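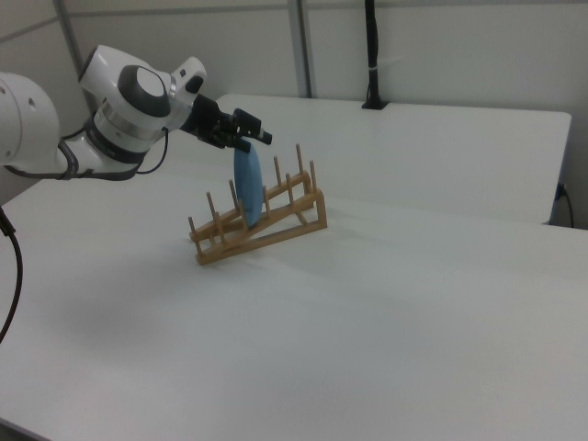 One buyer wrote in to say that the plates in our old metal rack always slid down into a pile at one end, and that the peg rack was the first one where each plate stayed in its own slot. Another asked if it works for plates with a raised rim. It does, as long as the plate goes in on its edge between two pairs of pegs.

Gresard Wooden Dish Rack

Two long rails, upright pegs, and crossbars to hold the rails together. The rack stands on the counter or table by itself and needs no screws or suction cups. Plates stand on edge with air on both sides. Sold by Kuhlmann in light wood only.

Item no. 2000
Finish: light, natural color
Assembly: none
Returns: 40 days, unused

How to load it

Start at the back and work forward. Hold the plate upright by the top of the rim, bring it down straight and let the lower edge settle between the pegs. If the plate leans a little, that is normal. Leave an empty slot between deep plates. Bowls can go in at an angle but take up more room, so most people put them on a towel next to the rack.
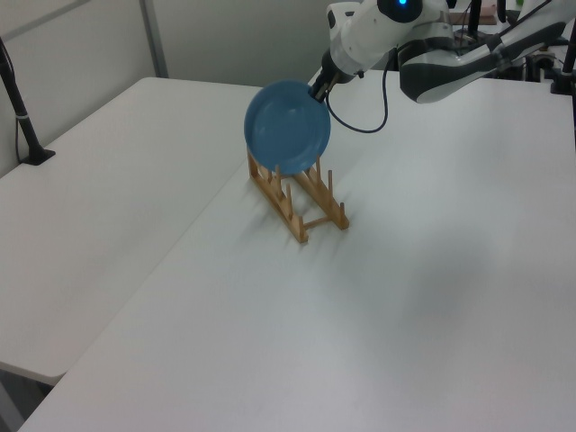
Put the larger plates in first and the smaller ones toward the front, where they are easy to reach. The rack has no tray. If you wash by hand, set it on a draining mat or use the Stullum drip tray, sold separately.

Care

Wipe with a damp cloth and dry it standing up. Do not soak and do not put in the dishwasher. Rub in food-safe oil when the wood starts to look dry. Small differences in color from one rack to the next are normal for wood.

Plates are not included. For a plain blue plate, see the Plondholm dinnerware page. Plondholm plates come in sets of 3.

Shipping

Orders over $40 ship free. The next delivery to our warehouse is due in September, and back orders are filled in the order they came in. A rack that arrives with a loose peg will be replaced, just send us your order number.

Page updated 7/12/24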